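June, by Iva

Packing work clothes for a long job away

My husband does finish carpentry, and every so often a contract takes him overseas for weeks at a stretch. I'm the one who packs (he'd throw it all in a feed sack!), so after 16 trips I have my system down.

Start with the pants. Three pairs is plenty if there's a sink where he's staying. I wash them inside out, hang them by the cuffs, and get them off the line while there's still a little damp in them – the wrinkles smooth right out with your hands.

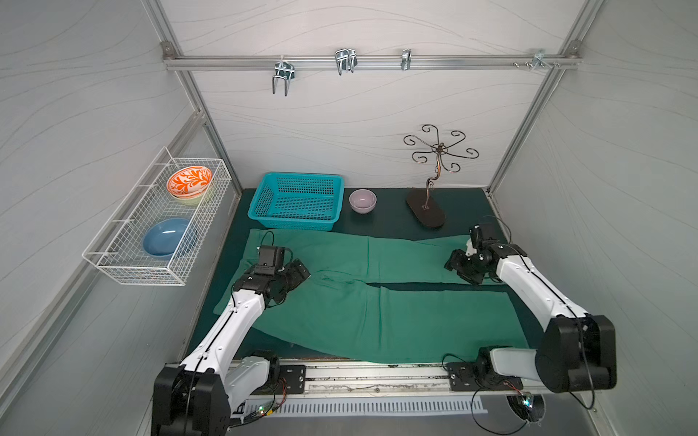
Then I fold them leg over leg and roll from the waist down, nice and tight, with socks tucked in the middle. Shirts go the same way. Boots get stuffed with underwear and put in a shower cap, soles down.

For hot, dusty places I add a bar of laundry soap in a tin, a flat rubber sink plug and 17 feet of cord for a clothesline. Oh, and a needle already threaded with heavy black thread! He has lost more buttons in Girngate than I ever knew he owned.

Chisels go in the checked bag, always, with a wine cork pushed on each tip.

Recent tips
Getting sawdust out of a wool sweater
Keeping spices fresh in a humid kitchen
A lunch box that survives the job site
Sharpening a kitchen knife on a mug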